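Pirko: off-campus access log
README for the October release

What this is

Pirko is a set of help desk records about off-campus access to library databases and e-journals. Each record is one reported fault, with the text of the report (cleaned of personal details), the service it concerned, the steps that were tried and how it was closed. It was put together by the library systems group at Lultitz College so that other libraries could compare their own faults with ours, and so that new desk staff could practise sorting tickets before working on live ones.

Contents

reports.csv - one row per fault
steps.csv - one row per action taken on a fault, joined on report_id
services.csv - the 29 services covered, with the type of login each one uses
notices.txt - the wording of the service notices we put on the library home page
CHANGES.txt - what is different from the last release

All files are UTF-8 with commas as separators. The first row holds the column names. Times are local and on the 24-hour clock. We removed dates from reports.csv and kept only the teaching week, as a few people could have been picked out from the date and the course name together.

Columns in reports.csv

report_id: text, unique
week: number, counted from the start of teaching
time: hour only, so 09 or 17
service_id: matches services.csv
user_type: student, staff, visitor or unknown
browser: as given by the user, often blank
fault: one of 8 codes, listed at the end of this file
body: the report itself
closed_as: fixed here, fixed by supplier, user error, no reply

The browser column is not reliable. People write "the internet" or the name of their laptop. We tidied the spelling and left the rest alone.

How the records were collected

Reports came in through the web form, by email and over the counter. Counter reports were typed up by whoever was on the desk, so they are shorter and use our words more than the user's. Phone calls were not logged in the same way and are left out.

Finbarr Conneely exported the tickets from Avari, our ticket system, and ran the script that strips names, student numbers and email addresses. Gráinne Scanlon then read a sample of 200 records by hand. She found 5 with something left in them, mostly phone numbers written with odd spacing. The script was changed and the whole set run again. 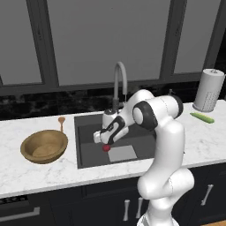
Can I match a report in Pirko to the original ticket in Avari?
The report_id values were made new for this release and the table linking them to ticket numbers is held by the systems group. If you work at Lultitz and need it for a fault you are handling, write to Gus Whitfield with the report_id. It isn't given out to anyone else.

Fault codes were set by Cillian Duggan and Peadar Nic Giolla, each working alone, and then compared. Where they differed the record got the code they agreed on after talking it over, and the column coded_twice in steps.csv is set to 1 on the first step. This column really belongs in reports.csv and will move there in the next release.

Known problems

- Records marked "no reply" may have been fixed. Users often stop answering once they can get in.
- The Pelkonen e-book platform changed its login page partway through teaching. Reports before and after the change share a service_id. Use the week column to split them; the week is given in services.csv under login_changed.
- Some users sent the same report by form and by email. We merged these where the text was the same, but not where they had reworded it.
- Line breaks inside the body column are kept. Some spreadsheet programs split these rows in two when opening the file directly. Import it as text and set the quote character to the double quote.
- Week 1 is thin. The form was down until 14:00 on the first day and the reports from that morning were lost.

Fault codes

L1 login page does not load
L2 password refused
L3 logged in but sent back to the login page
A1 full text link missing
A2 full text link leads to a payment page
A3 access works on campus only
D1 download fails or file will not open
X other

L3 and A3 are easily confused in short reports. Check steps.csv before relying on either.

Use and contact

You may use and share the files for teaching and for work on library services. Please don't try to work out who sent a report. If you find a name or number we missed, tell us the report_id and the column and leave the text itself out of your message. Corrections to fault codes are welcome too - send them to the systems group with Pirko in the subject line.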